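Minutes, Two-Arm Cell Upkeep Meeting
September
Posted by Ha-rang Kwak
3 min read | 59 shares | 3 comments

Present: Đạt Huỳnh (chair), Ha-rang Kwak (minutes), Nasar by phone, mostly audible.
Apologies: Sung parts desk, who were invited and sent a price list.

1. Minutes of the last meeting
Approved with one correction. The left wrist was recorded as "fine." Đạt asked that this be changed to "fine when looked at." Changed.

2. Left wrist play
Đạt had the left wrist apart on the bench. The play was in the adapter plate between the gripper and the wrist. Two screws had backed out far enough to be turned by hand. They were cleaned, threadlocked and torqued, and the paint marks redone in yellow, the red having been impossible to tell from the red used the time before.
Ha-rang asked whether the torque driver had been checked. It has a sticker. The sticker says it is due for checking. Đạt will send it to Pullholm with the next crate.
Left arm was back on its mount before lunch and ran the joint sweep without a fault. Agreed to repeat the sweep after 40 hours of running and look at the paint marks then, with a flashlight.

3. Bag task, finger pads
The bag task is still the one that finds every weakness in the cell. Thin plastic gives the fingers almost nothing to hold, and the force reading barely moves off zero. Nasar reported that the new pads from Hernano grip film better than the old ones but pick up carpet fluff, after which they grip film like the old ones.
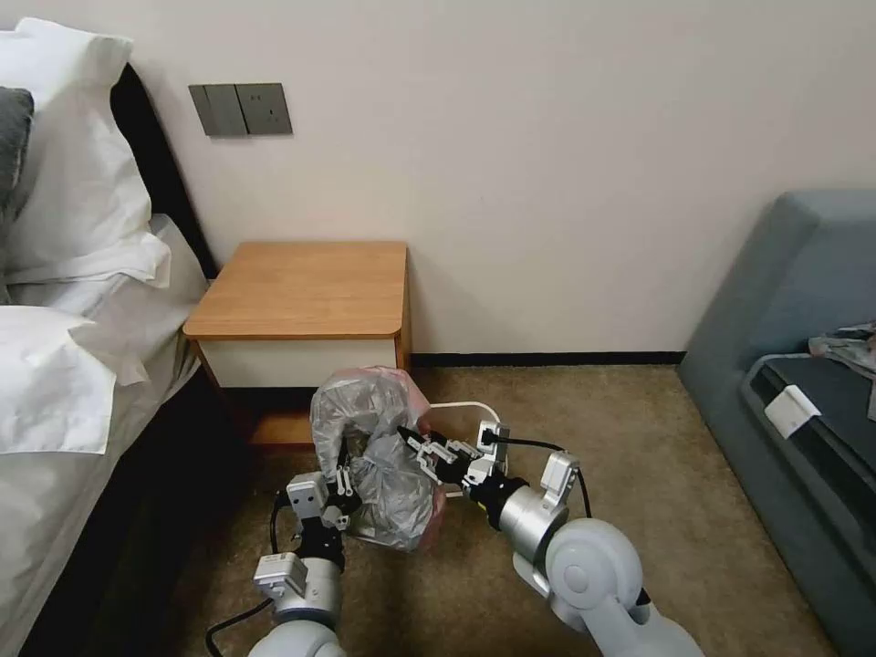 Bag task in the bedroom corner: left fingers closed on the plastic, right gripper alongside.

Discussion of whether to raise the closing force on both sides. Đạt against, on the grounds that the last increase was his and he has since met the consequences. Agreed to leave the force alone and clean the pads with alcohol wipes at the start of each shift and after lunch. Ha-rang to put a tub of wipes beside the cell and to write CELL on it, the previous tub having gone to live in the kitchen.
Pads to be changed every 400 cycles. Nasar thought this wasteful. He was asked what number he would like. He said he would have to think about it, so it is 400.

4. Floor power
The small white adapter on the carpet between the nightstand and the sofa was raised by Ha-rang, who would prefer not to raise it a third time. It has a cord coming out one side and a plug in its face, and it sits in the patch of floor the right gripper uses. Đạt pointed out that the arm has a keep-out box for it. Ha-rang pointed out that the keep-out box stays where it is when somebody moves the adapter.
Action: no floor power inside the reach of either arm during a run. Anything that needs power there gets it before the run or does without. Đạt to delete the keep-out box once this has held for two weeks, and to tell people he has deleted it.

5. Cable routing
Longest item. The left cable has been re-clipped twice with the clips supplied, which are meant for a thicker cable and behave accordingly. Sung quoted for a proper sleeve. The quote was read aloud. Đạt proposed hook-and-loop straps, out of his own drawer, and this was carried quickly.
Straps go at the wrist, at mid-forearm and at the lower segment, with enough slack at the wrist for a full turn in either direction. Test the turn by hand with power off before closing the last strap. Last time it was tested afterward.
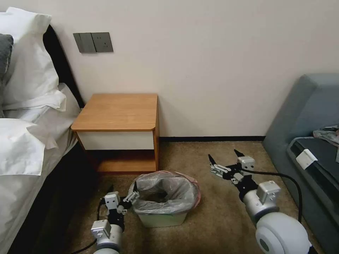
Cable slack is harder to set than it sounds, and the two sides want different amounts. Too little and the connector takes the load when the wrist rolls; too much and the spare ends up wherever the arm would like to be. Nasar had the still from the trash can setup open while we talked and used it to argue his case: on the left, the thin black cable curves off the arm and lies over the carpet on the bed side, and on the right it goes up from the gripper in a loop before coming down beside the arm. He is happy with a loop in the air. He is not happy with a cable on carpet, where it can be stepped on or dragged under the base of the bed. Đạt accepted the left side and defended the right at some length, although it was not under attack. Agreed: left cable to come up off the floor, loop on the right to stay, height of the loop to be marked on the strap with tape so that it can be put back the same way after service.

6. Trash can position
Follows from the above. The starting place for the can drifts over a week, a little at a time, until the left fingers come down on the rim instead of beside it. Nasar wants tape marks on the carpet. Tape does not stick to the carpet. Ha-rang to cut a cardboard template that butts against the front of the nightstand, place the can with it, and take it away before the run. The template is to hang on a hook. There is no hook. Ha-rang to get a hook.
Liner to be folded over the rim by hand at each reset, bunched parts included. Nobody is to smooth it flat for the sake of the success rate. Đạt looked at the ceiling during this item.

7. Wrist camera check
Both wrist units wiped and refocused. Right unit came up shifted after Đạt removed it to get at a screw. It was recalibrated with the board and passed on the second attempt, the first having been done with the board upside down. An arrow has been drawn on the board.
New rule: any time a wrist unit comes off, even for a minute, the calibration gets redone before the arm runs and the logbook gets a line. "Put back same place" is not a calibration.

8. Spares
In stock: finger pads, one gripper cable, fuses. Out of stock: the short screws for the adapter plate, all of which appear to be in the adapter plate. Order from Hernano, a full box. Nasar to check the part number against the drawing and not against the bag from last time, which held something else.

9. Any other business
Nasar asked if the emergency stop could be moved closer to the door. Đạt asked what Nasar was planning. Held over.

Actions
Đạt: torque driver to Pullholm; straps on left arm; sweep at 40 hours; keep-out box in two weeks.
Ha-rang: wipes, template, hook.
Nasar: screws, part number, a better figure than 400 if he has one.

Next meeting after the sweep, 3 p.m., same room, bring own chair.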